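Robotics Club Takes On the Chessboard

Wednesday, November 13, 2024

Chess club used to have the quietest room at Gristaslow High. Not anymore! For the past few weeks the robotics club has been meeting right next door, and the cheering comes straight through the wall every time the robot arm sets a pawn down where it's supposed to go.

The project is called Stura, and it began with a dare. Last spring a few chess players told the robotics students that no machine of theirs would ever get through an opening without knocking something over. The robotics students took that personally. They spent the summer sketching, came back in the fall with a plan, and now have an arm that can be driven by hand from a controller while it records everything it does. The recordings are then used to teach it to make the same kinds of moves without a driver.

"People think the hard part is the chess," said Inès Le Goff, a junior who leads the training team. "The chess part is easy, you can get that from a program. Picking up a bishop without bumping the knight next to it — that's what keeps us here until dinner."

The club has logged 3,383 practice moves so far this semester, every one of them driven by a student. Sessions run 40 minutes per driver, and there is a sign-up sheet on the door that fills up by Monday lunch. Freshmen get the same turns as seniors, and some of the smoothest drivers in the group had never touched a controller like this before September.

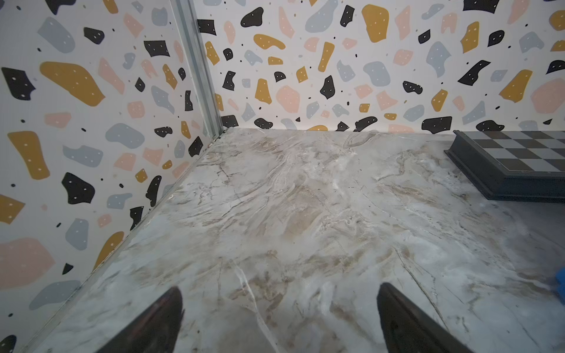 The setup changes from one session to the next, and that's on purpose. The students shift the board to a new spot or turn it to a new angle so that the robot can't simply memorize one position. Early on they left it in the same place for a whole week, and the arm got wonderfully good at that one place. Then somebody moved the board a couple of inches and it grabbed at thin air, over and over, with great confidence. The video of that afternoon is still a club favorite.

Club adviser Ewan Lamont, who also teaches physics, says he tries to stay out of the way. "They argue about grip angles like other kids argue about football," he said. "I order parts and I lock up at night. The decisions are theirs, and so are the mistakes, and they've learned a lot from both."

Next up is the Distine Cup, a regional meet for student-built robots, where each team gets 60 seconds to place as many pieces as it can on their correct starting squares. Gristaslow is sending 2 drivers and one very nervous programming crew. Their toughest competition will likely be Grgić Academy, which won last year and is bringing back most of its team.

Before that, the chess club gets its rematch. The two groups have agreed to play a full game in the library after school on the last Friday in November, with Stura moving the white pieces and the chess players taking turns on black. Everyone is welcome to come and watch, and robotics members will be letting visitors try the controller once the game is over.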